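Procuram-se participantes para testar arrumações de copa

A Floltton anda há anos a ouvir que uma copa de escritório se arruma sozinha se tiver as caixas certas. Temos dúvidas. O projeto Ornilel quer pôr essa ideia à prova com pessoas que bebem chá no trabalho e que já perderam a paciência à procura de uma saqueta.

Não pedimos experiência em organização, e quem vier convencido de que um método resolve tudo é bem-vindo, desde que aceite ouvir o contrário. Cada participante faz 2 sessões na nossa sala de Khamphan, com quase 3 horas cada uma. Na primeira, prepara chá para colegas e arruma a bancada como lhe parecer melhor. Na segunda, encontra a bancada deixada por outra pessoa e tem de se entender com ela.
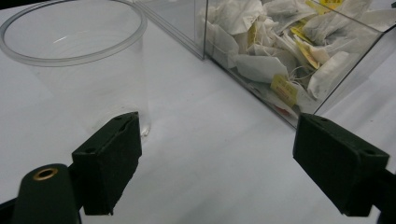
O material transparente é o nosso principal motivo de desconfiança. Os catálogos garantem que ver o conteúdo basta para manter a ordem. Numa caixa de acrílico com as saquetas amontoadas, fios para um lado e etiquetas amarelas para outro, vê-se tudo e continua a ser preciso remexer. Pode ser que divisórias ajudem — também já nos disseram isso das gavetas, com resultados fracos. Queremos saber o que as pessoas fazem quando têm pressa.

Quem pode inscrever-se: maiores de idade que preparem chá ou infusões com regularidade e consigam estar de pé durante parte da sessão. Alergias a plantas usadas em infusões devem ser indicadas na inscrição.

O que oferecemos: reembolso do transporte e um vale de compras, entregue no fim da segunda sessão. Não oferecemos certificado, nem prometemos que saia daqui uma copa melhor.

As sessões decorrem em maio, de manhã. As inscrições fazem-se na receção da Floltton, com a indicação «Ornilel — copa». Respondemos a todas, incluindo as recusadas.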